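Library > Making and Materials > Pupil's Book Two > Chapter 7

Print this page | E-mail this page

Chapter 7
Over and Under: How Weaving Works

Before you start this chapter you should be happy with:
- the difference between a fibre and a yarn (Chapter 2)
- twist, and why a twisted strand is stronger than a loose one (Chapter 3)
- reading a squared-paper pattern (Chapter 5)

Pull a thread from the cut edge of an old tea towel. Go on, a proper old one that no one will miss! It slides out in your fingers with hardly any effort, crinkled like a tiny row of waves. Now try to pull that same towel apart with both hands. You can't. There is no glue in it and no stitching across the middle, only hundreds of weak threads lying across one another, and yet grown adults could play tug of war with it.

How can something made of threads that slip out so easily be so hard to tear? This is one of the best questions in the whole book, and the answer takes us through cloth, baskets, fences, chair seats and fishing traps. People were weaving long before they were writing. They wove grass, bark, reeds, split wood, wool and hair, whatever grew or grazed nearby, and in places that had no contact with each other they arrived at the same handful of patterns. Once you know those patterns you will see them everywhere, and you may become a slightly annoying person to go shopping with.

7.1 Two sets of strands

All the weaving in this chapter needs two sets of strands. One set is held still and the other travels.

In cloth, the still set is called the warp. Warp threads are stretched tight on a loom, side by side. The travelling thread is the weft, and it goes over one warp thread, under the next, over, under, right to the edge, then turns round and comes back doing the opposite. Where it went over before, it now goes under. That turn at the edge makes a firm border called the selvedge, and it is the reason the long sides of a roll of cloth don't fray while the cut ends do.

In basket work the words change but the idea is the same. The still strands are stakes. They start out flat in the base, get bent up to make the sides, and stand there rather like the bars of a cage while the weavers travel round and round them. A loom holds the warp tight for you. A basket has no loom, so the stakes must be stiff enough to hold themselves up, and this one fact explains most of the differences between a blanket and a log basket.

Now the clever bit. Each time a strand goes over and under, it bends, and each bend presses on the strand it crosses. That press gives grip, the rubbing force we met in Chapter 3. One crossing grips hardly at all. A small woven mat from the Brodside workshop has 70 strands one way and 124 the other, and 70 times 124 makes 8,680 crossings, every one of them pinching a little. Near the cut edge a thread has few neighbours holding it in place, so out it slides. In the middle you would be fighting the lot.

7.2 Three patterns to know by heart

Plain weave is over one, under one. It has the most crossings for its size, so it is firm and hard-wearing and a bit stiff. Bed sheets, hankies and most canvas are plain weave.

Twill goes over two and under two, but each row starts one step further along, so the pattern climbs sideways and makes slanting lines. Your jeans are a twill, although most denim goes over three and under one, and that is why they are blue outside and pale inside. If the slant runs one way for a few threads and then turns back on itself, you get the zigzag called herringbone. Look at a wool coat! Fewer crossings mean that the threads can bunch up closer, so a twill can be thick and still bend nicely.

Twining uses two weavers at once. They cross over each other between every pair of stakes, so each stake is trapped in a little twist. It is slow work, but it locks firmly, and basket makers often use it for the first few rounds above the base, where the strain is greatest.
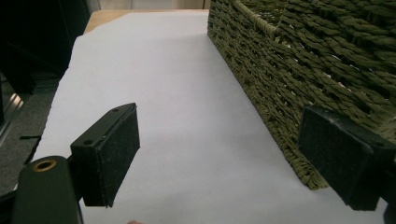
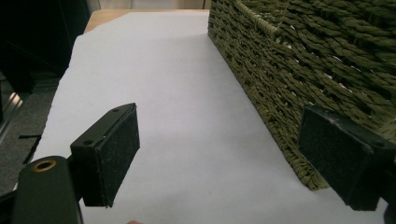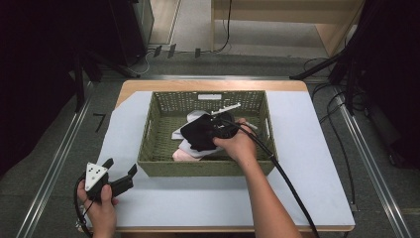

Fig. 7.1 Look for the woven sides of the baskets in the second and third pictures. In the third, one is holding cloth.

Rough or smooth, thick or thin, the strand you pick changes the look of a pattern so much that beginners often fail to recognise it. Plain weave in fine cotton looks like a flat sheet of nothing. Plain weave in fat twisted cord looks like rows of little beans. Ask yourself each time: what does one strand do? Follow it with the tip of a pencil for the width of your hand, saying "over" and "under" under your breath, and the pattern gives itself away.

7.3 A visit to a basket maker

Chi-keung Yen has been making baskets in a former dairy at Brodside for 14 years. He learned on willow and still likes it best, though he will weave nearly anything, and the day we called he was finishing a lampshade out of old garden twine. We asked him what beginners get wrong.

"They pull," he said. "They think tight means strong, so they pull every row as hard as they can, and the stakes lean in, and by the top they've made a vase. You want to push down, not pull in. Pack each row on to the one below with your fingers. Let the stakes stand where they want to stand."

He showed us his winter bundles as well. Willow is cut once the leaves have dropped, and he starts in December. It is sorted by length and dried, then soaked again before use, because dry willow snaps when you bend it. Soaking takes days for thick rods with the bark on. He keeps a notebook of soaking times for every batch and it now runs to 186 pages, most of them with a brown ring from a mug.

One more thing he told us is worth writing in your own notebook. If you weave round a basket with a single strand, over one and under one, you need an odd number of stakes. With an even number, your second round goes over and under exactly the same stakes as the first, and nothing locks. Try it with a paper cup! Cut the sides down into 14 strips and weave some wool round, then do another cup with 13. You will feel the difference before you have finished the third round.

(There is a way to manage with an even number. Have a think about it before you reach section 7.6. Here is a clue: you don't have to stick to one weaver.)

7.4 Words for this chapter

Warp: the strands held still in cloth.
Weft: the strand that travels across the warp.
Selvedge: the firm edge made where the weft turns back.
Stake: an upright strand in the side of a basket.
Weaver: in basket work, the strand that travels round the stakes. It also means the person, so take care when you write about both.
Twill: a weave that makes slanting lines.
Twining: weaving with two strands that cross between the stakes.

Things to bring for the next lesson

A paper cup, a ball of thick wool, blunt scissors, and one woven thing from home that you are allowed to handle. Socks and most T-shirts are knitted, so they won't do, but a pillowcase, a straw hat, a tea towel or a bit of ribbon would be perfect. Stick a scrap of paper on it with your name, and have a guess at the pattern before you come in. We start section 7.5 with the hand lens.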